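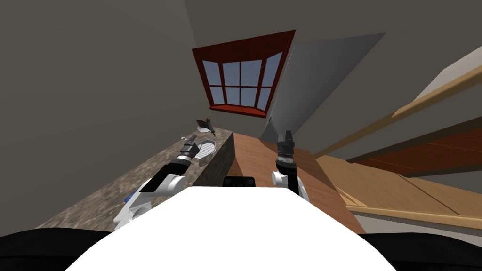
A two-armed kitchen robot that lives entirely inside a home computer is the new favorite project at the Ullus shared workshop, and the members behind it say they are having the time of their lives. The group calls the robot Jaber. It works in a simulated kitchen with a speckled stone countertop and a red-framed window, and its first job is to tidy up small things. The current practice spot is the far end of the counter, where the left gripper comes in right beside a little white dish while the right arm stays up closer to the body. Getting that far without bumping the stone took most of the spring!

The team started in March with a secondhand desktop, a free physics package and a corner table next to the laser cutter. They have logged 1,738 practice runs so far, most of them in the evening after the woodworkers go home and the dust settles. Each run lasts up to 2 minutes. When one goes wrong, the software saves the joint positions so the members can step back through it the next night.

Much of the recent work has gone into the wrist views, which show what a gripper has in front of it as the arm moves around the room. These views are plain compared with the wide one, and the group likes it that way, as they load quickly on the old desktop.

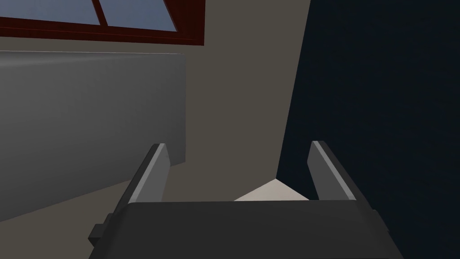
Jaber's open gripper in the Ullus simulation, with a dark navy surface close on the right.

Tight spaces are the big test. An arm has to learn how much room its own fingers take up, and the early versions were terrible at it (one spent a whole evening pushing against a cabinet). The members rewrote the planning code twice. The newer version, nicknamed Pronen, slows the arm down when any surface gets near the fingers and then looks for another way through. In the latest batch of 33 runs in narrow spots, it finished 20 without touching anything, the best score the group has had.

The members post their results on a sheet of paper taped up by the workshop door, and it has become a bit of a spectator sport. People who come in to use the band saw now stop to ask how the robot is doing. A few have stayed to help, including a retired machinist who redrew the finger shapes and a high school student who fixed a bug in the wrist joint that had puzzled everyone for weeks. 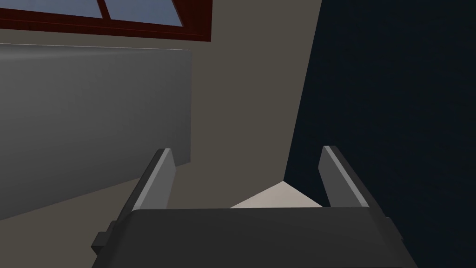
Next up is a real arm. The group has been collecting motors and printing test brackets, and plans to build a single arm at half size before trying a pair. It will be bolted to a workbench in the back room, with a scrap of countertop for practice. Code from the simulation should carry over with some tuning, though the members expect plenty of late nights with that part.

They also hope to swap kitchens with a similar club in Sinorberg, which has been modeling its own room with a sink and a row of drawers. Drawers! Jaber has never opened one.

The group meets at 7 p.m. at the Ullus workshop, and visitors are welcome to pull up a stool and try driving the simulated arms themselves. No experience is needed, and there is usually a spare keyboard.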